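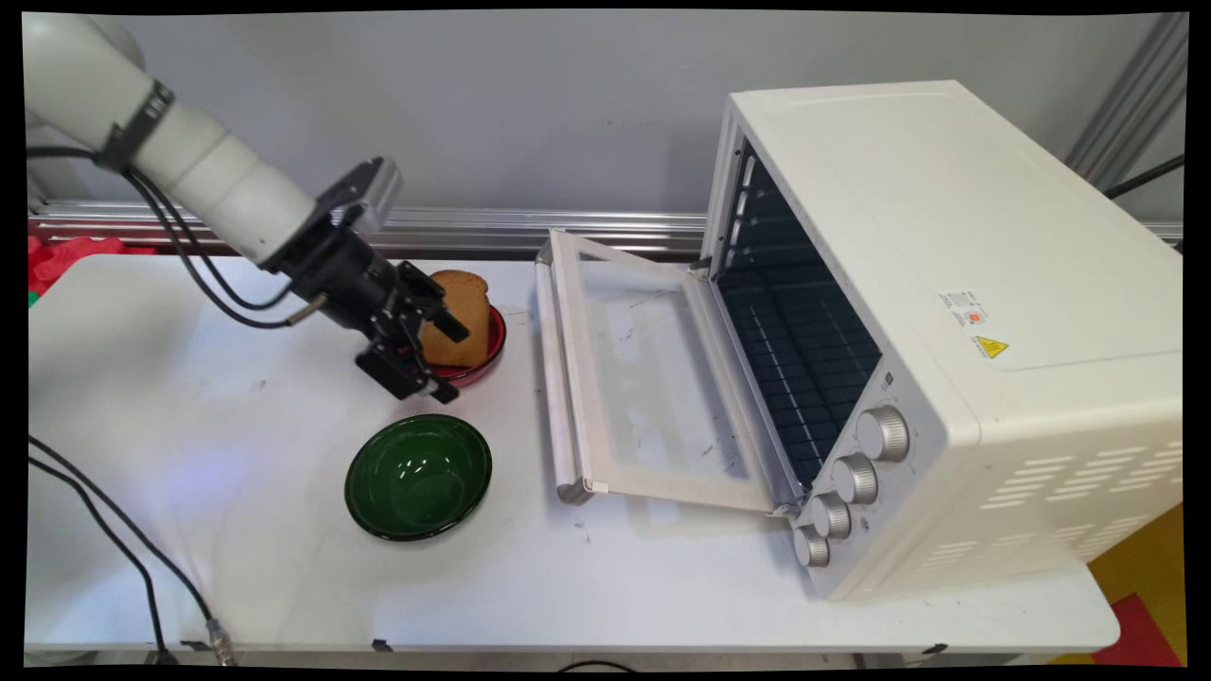
Toast on the red plate, with the toaster oven open beside it.

The toast mornings are back in Nudcombe, and I'm very happy to report that the bread is as thick as ever! Doors open at 8 in the old reading room on Plistside, same as last winter, and it's still pay what you like.

For anyone who missed it the first time round, you come in, you get toast and a hot drink, and you sit with whoever's there. I went along for the first one in November meaning to stay ten minutes and left at half past ten with butter on my sleeve. There were 40 of us through the door over the morning, which the kitchen lot told me was a record (last year's best was 27, on the day of the burst water main, when half the street had no kettle).

The big change is the toaster oven. The old pop-up one only took sliced white and used to trip the lights, so over the summer there was a raffle and a plant sale, and between them they brought in £575. That paid for the oven and a good stack of crockery, with a bit left over for jam. It has a proper drop-down door and a wire rack inside, so you can put in a doorstep of a slice without squashing it. The bread comes over from the bakery in Povusthorpe, brown or white, and they'll cut it as thick as you ask.

Washing up is shared, as before. If you've eaten, you have a go at the sink – a rinse, a sponge round the inside and back on the table ready for the next person. 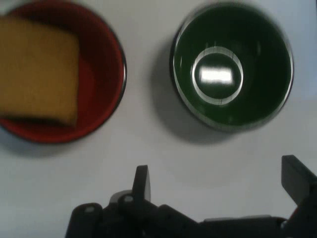
I did 13 bowls and a great many mugs, and had a lovely chat about leeks while I was at it. The bowls are for porridge, by the way, which starts next month if enough people put their names on the sheet by the door. I've put mine down twice.

The Simard Fund has agreed to cover the heating until the end of March, so the room is properly warm this year and you can take your coat off. Under-fives are welcome and there's a box of toys in the corner by the piano. Dogs are fine too if they don't mind each other.

Jam is running low already. Two jars of plum were finished before nine, so if you've got any spare at home – marmalade too – please drop it in at the side door any afternoon before 4.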